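Zotcombe returns with a new writer and a double-size first issue

The superhero series Zotcombe is coming back in February, after a break that many readers thought was the end of it. The small comics publisher Tridirach confirmed on Saturday that the new first issue will have 66 pages, all of them story, and that the old numbering will be dropped.

When we last saw the hero, he had given up the Radonjić armor and was walking home through the snow with no powers at all. The new series starts two years after this. Somebody else is wearing the armor now, and the city of Drenduvum seems quite happy with the change. The publisher does not say who is inside, only that it is a person we have met before. My own guess is the sister, who has been missing from the story since the flood, but I was wrong about the last mystery too.

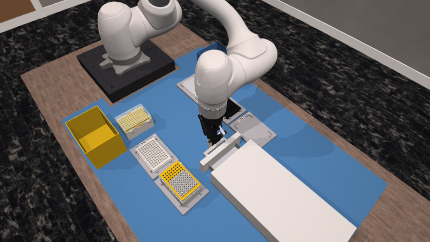

2 min read

There is one point which older fans will surely discuss. In the original run it was explained more than once that the armor answers only to the family that made it, and a whole chapter was spent on a thief who could not even lift the glove. If the new owner is not a Radonjić, then the writers need a good explanation. Tridirach says that the question is "part of the plot" and will be answered before the fourth issue. I hope so, as the same was promised about the second moon and we are still waiting.

The look of the book is changing as well. The heavy black shadows are gone, and the preview pages have a flatter, brighter color, closer to the newspaper strips. The costume is simpler – no cape, no shoulder horns, and the helmet now leaves the mouth open. I liked the horns, but I admit they were difficult to take seriously in the sad scenes. The lettering stays in the same hand-drawn style, and this makes me glad.

For collectors, there will be a special cover limited to 3,000 copies. A smaller edition of 200, with a black and white version of the full issue, will be sold only through the publisher's own shop. The regular edition goes to comic stores and also appears in digital form on the same day. The price was not given. Stores that still have the earlier collected volumes can return the damaged ones until the end of the month, but no reprint of these is planned at the moment.

The spin-off about the Drenduvum night police is not continued. Its last two scripts were finished but never drawn, and Tridirach says it may print them as text at the back of the new series – one in the third issue, the other later.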